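Section 6: Meeting room with glass door

This section covers the final set-up of a Plereck meeting room once the walls are up and the ceiling lights have been connected. It applies to rooms with a frosted door panel opening on to a shared office. For rooms with a sliding door, use the Urkwood supplement instead.

You will need the Jaltex door pack, a spirit level, a tape measure, a soft cloth and the hex key taped inside the lid of the pack. Two people are needed for steps 1 to 4.

CAUTION: Do not lean the glass panel against a bare wall or stand it on a hard floor. Rest it on the foam blocks supplied and keep hold of it until it is hung.

Hanging and adjusting the door

1. Check that the opening is square. Measure both diagonals. If they differ by more than 6 mm, pack the hinge side before you go further.

2. Lift the panel on to the lower pivot with the frosted face towards the office. The smooth face goes inside the room, where it is easier to wipe.

3. Engage the upper pivot and tighten by hand only.

4. Open the door fully and let go. If it swings back on its own, loosen the upper pivot a quarter turn and move it towards the room. Try again before tightening with the hex key.

5. Fit the handle. The gaskets go on both sides of the glass, between glass and metal. Tighten until the handle no longer turns, then stop.

CAUTION: Overtightening the handle can crack the glass, and the crack may not show for several days. Metal must not touch the glass anywhere.

Note: The frosted finish may look slightly green in some light. This comes from the glass itself and does not mean the wrong panel has been sent.

Placing the table

6. Bring the table in through the open door with the top on its side. Wrap the leading corners.

7. Set the table parallel to the longest plain wall. Leave 104 cm between the table edge and the wall if chairs are to go on that side. If there will be no chairs there, the gap can be smaller, but leave enough room to get in with a vacuum cleaner.

8. Open and close the door with a chair pulled out at the nearest place. The door must not touch the chair. Move the table away from the door if it does.

9. Level the table by turning the feet. Check along the length first, then across.

10. Wipe the top with a cloth that has been wrung out well. On dark wood, smears show up most when the room lights are on, so do this with the lights on and dry it straight away.

Where the table faces a plain wall, as it does here, do not fix anything to the wall until people have used the room for a week or so. Screens and whiteboards often end up somewhere else. 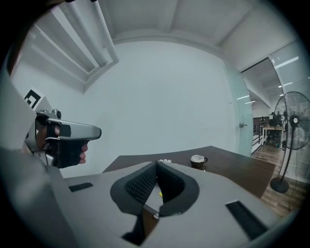
One customer asked whether the door could be left open all day, as the room got stuffy by mid-morning and people wanted to carry coffee in and out without putting it down. Yes, it can. The pivots are made to hold the panel at the fully open position for as long as you like. Do not wedge it half open, as a knock against the free edge is the usual cause of chips. If you want it held part way, order the Maeng floor stop, part 957, and fit it following the leaflet in the bag.

Lights and glare

11. Switch on the ceiling lights and sit at each side of the table in turn. If a light reflects off the table top into your eyes, turn the table or move the seat along.

12. With the door open, check for daylight from the windows in the office beyond. If those windows have horizontal blinds, tilt the slats upwards so the light goes to the ceiling. Ask the people at the desks out there before you change anything.

Note: Check again at about four in the afternoon if you are setting up in February. The sun is low and may come straight through the doorway.

Cups and spills

The oiled finish resists water but hot cups can leave a pale ring. Use mats or saucers. If a ring does appear, leave it overnight before treating it, as it may fade. If it is still there, rub in a little of the oil from the care tin along the grain and wipe off what is left after ten minutes.

Keep cups in from the table edge on the side nearest the door.

CAUTION: Do not use glass cleaner on the table. Spray it on the cloth when cleaning the door, well away from the wood.

After set-up

Retighten the handle lightly after one month. Check the pivots every 18 months, or sooner if the door starts to drag. Replacement gaskets are in the Jaltex spares list and are sold in pairs.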